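Home News Services Visitors Contact

The lost property office at Cidorura station recorded 2,208 items this year, and 786 of them were returned to their owners. The office manager, who has held the post for nine years, attributes the result to the new register supplied by Lucero.

"The old system asked only for the date and the train," the manager said. "We now ask where the passenger sat and which door was used."
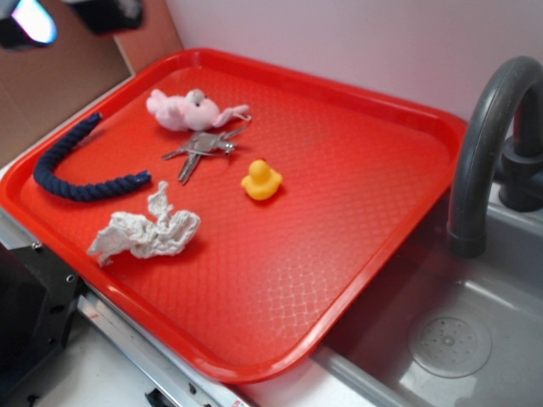 Unclaimed items are kept for 27 days and then transferred to the depot at Prollska. Phones and travel documents are handled separately and are never sent to the depot.

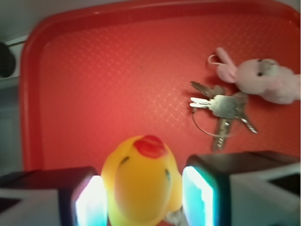
Claims made by telephone remain the most difficult to settle. "People describe what a thing means to them, and we need to know what it looks like," the manager said. For a child's toy, staff request the color first; a yellow duck with a reddish beak is easily entered in the register. The caller is then given a reference number, which must be shown at the counter on Ikar Street.

Counter hours for December remain unchanged.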